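Zwischenbericht zum Vorhaben »Baumwollkordeln aus Rezyklatgarn«

Vorgelegt am 7. November 2023
Projektleitung: Muireann Hennessy, Flechterei Citthorpe
Fördergeber: Benjelloun-Stiftung

Stand der Arbeiten

Im Berichtszeitraum wurde die Umstellung der Flechtmaschinen auf Garn mit Rezyklatanteil fortgesetzt. Drei Maschinen laufen inzwischen im Regelbetrieb mit dem neuen Material, eine vierte ist umgerüstet, wartet aber noch auf passende Klöppelfedern. Die Federn der bisherigen Bauart ziehen zu stark. Bei Neugarn fällt das kaum auf, beim Rezyklatgarn mit seinen kürzeren Fasern kommt es dagegen zu Fadenbrüchen, vor allem nach dem Spulenwechsel.

Geflochten werden derzeit Rundkordeln mit und ohne Seele sowie eine flache Kordel für Turnbeutel und Kapuzen. Die gedrehte Ausführung haben wir zurückgestellt. Sie war im Antrag als vierte Variante vorgesehen, lässt sich mit dem vorhandenen Garn aber nicht gleichmäßig genug herstellen. Nach dem Abschneiden dreht sie sich auf, und die Enden müssten einzeln gesichert werden. Ob wir die Variante wieder aufnehmen, hängt von der nächsten Garnlieferung ab.

Garnbeschaffung

Das Garn kommt weiterhin von der Spinnerei Irnico. Die erste Lieferung im Februar war in der Feinheit ungleichmäßig, was zu sichtbaren Dickstellen in der flachen Kordel geführt hat. Irnico hat daraufhin die Mischung geändert und den Anteil an Langfasern erhöht. Seitdem liegen 18 Partien vor, von denen wir drei zurückgewiesen haben – zwei wegen Dickstellen, eine wegen Verunreinigung mit farbigen Fasern. Für gefärbte Ware wäre die letzte Partie brauchbar gewesen, für rohweiße nicht.

Die Lieferzeiten sind länger als geplant. Wir bestellen jetzt früher und halten mehr Garn auf Lager. Dafür wurde der Raum hinter der Färberei leergeräumt und mit Regalen ausgestattet. Die Luftfeuchte dort wird täglich abgelesen und in ein Heft eingetragen, eine automatische Aufzeichnung ist im Budget nicht enthalten.

Prüfungen

Die Zugprüfung erfolgt im eigenen Haus an Abschnitten aus jeder Partie. Geprüft wird gerade eingespannt und mit Knoten. Die Rundkordel mit Seele erreicht die im Antrag genannten Werte in beiden Fällen, die Kordel ohne Seele nur im geraden Zug. Am Knoten reißt sie früher als das Vergleichsmuster aus Neugarn. Wir haben versuchsweise die Flechtdichte erhöht. Die Kordel wird dadurch fester, aber auch steifer, und zwei Abnehmer haben das bemängelt.

Die Waschversuche sind zur Hälfte abgeschlossen. Die flache Kordel läuft bei der ersten Wäsche stärker ein als erwartet, danach bleibt sie maßhaltig. Wir prüfen deshalb, ob vor dem Aufspulen gedämpft werden soll. Der Dämpfer am Standort Fedton hat freie Zeiten, der Transport dorthin müsste aber aus dem laufenden Etat bezahlt werden.

Färbung und Ausrüstung

Elf Farbtöne sind abgemustert und freigegeben. Schwarz und Dunkelblau machen noch Schwierigkeiten beim Reiben in nassem Zustand. Die Färberei arbeitet mit einem zusätzlichen Spülgang, der den Wasserverbrauch erhöht. Das steht im Widerspruch zu einem der Projektziele, und wir führen die Mengen im Schlussbericht getrennt auf. Auf die Wachsausrüstung wird verzichtet.

Abnehmer und Vertrieb

Musterspulen zu je 200 Metern wurden an Kurzwarenhändler, eine Taschennäherei und mehrere Bastelbedarfsläden verschickt. Die Rückmeldungen betreffen überwiegend die Aufmachung: Gewünscht werden kleinere Spulen und eine deutlichere Angabe des Durchmessers auf dem Etikett. Beides wird umgesetzt, sobald die alten Etiketten aufgebraucht sind. Die Produktseite im Netz ist angelegt, die Texte zu Pflege und Verarbeitung fehlen noch.
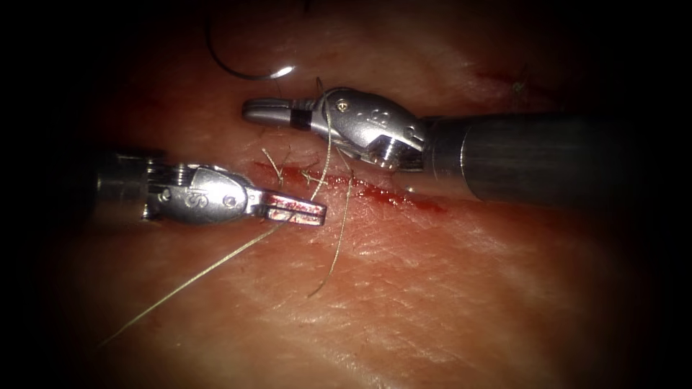 Personal

Die Stelle in der Prüfung ist seit dem Frühjahr besetzt. In der Flechterei fehlt weiterhin eine Kraft für die Spätschicht. Die Maschinen laufen daher nur einschichtig, und die im Zeitplan genannte Jahresmenge wird nicht erreicht.

Mittelverwendung

Die Ausgaben für Garn liegen über dem Ansatz, die Personalkosten wegen der offenen Stelle darunter. Wir beantragen, den nicht verbrauchten Personalanteil in die Materialkosten umzuwidmen. Eine Erhöhung der Gesamtsumme ist nicht erforderlich. Die Belege liegen gesammelt in Citthorpe und können dort eingesehen werden.

Nächste Schritte

Einbau der neuen Klöppelfedern an der vierten Maschine
Abschluss der Waschversuche, auch an gedämpfter Ware
Wiederholung der Knotenprüfung mit mittlerer Flechtdichte
Entscheidung über die gedrehte Kordel

Die Ergebnisse der Knotenprüfung reichen wir nach, sobald sie vollständig vorliegen.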